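Teaching by hand at Zotell

The training room at Zotell opens at 8 a.m., and by 8:15 most of the operators are already seated. Each one has a pair of handles on the desk and an arm on the table in front. When the operator moves a handle, the arm follows.

The work is repetitive. Pick up an item, put it where it belongs, go back to the start, do it again. Each completed run is saved as one demonstration, and the robot's software is later trained on the whole batch. Zotell asks for 200 demonstrations of a simple task and 400 of anything that involves two objects touching.

"People come in thinking they should be fast," says Damilola Isah, who runs the room. "I want them steady. If you jerk the handle, the robot learns to jerk."

Isah joined in March from Vadell, a packaging firm, where robots were programmed point by point. A new product could mean days of rewriting. With demonstrations, a new task can be ready for training after an afternoon – provided the operators agree on how to do it. If one person grips from the side and another from above, the results suffer.

Oluwatosin Nwankwo has recorded 908 runs since she started, the most on her shift. She began by guiding the arm directly, holding it at the wrist and walking it through the motion. She still prefers that for tight spots. For table work she uses the handles, and she watches the wrist camera feed more than the table itself.

"You have to work from what the robot sees," she says. "If I look over the top and the camera can't see the object, I'm using information it won't have."

A session lasts up to 35 minutes, then the operators switch seats. Bad runs are flagged on the spot and kept in a separate folder. Much of the current work uses toy bricks and a metal bowl, with the gripper starting each approach open. 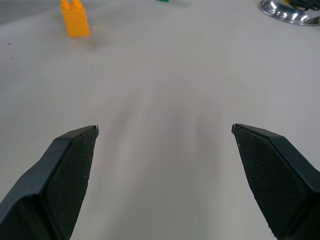
What the customers want

Ogbonna, a parts distributor, is waiting for a sorting cell trained this way. Its buyers have asked for one thing above all: that their own warehouse staff be able to record new demonstrations without calling Zotell. Isah's team is writing the guide for them now.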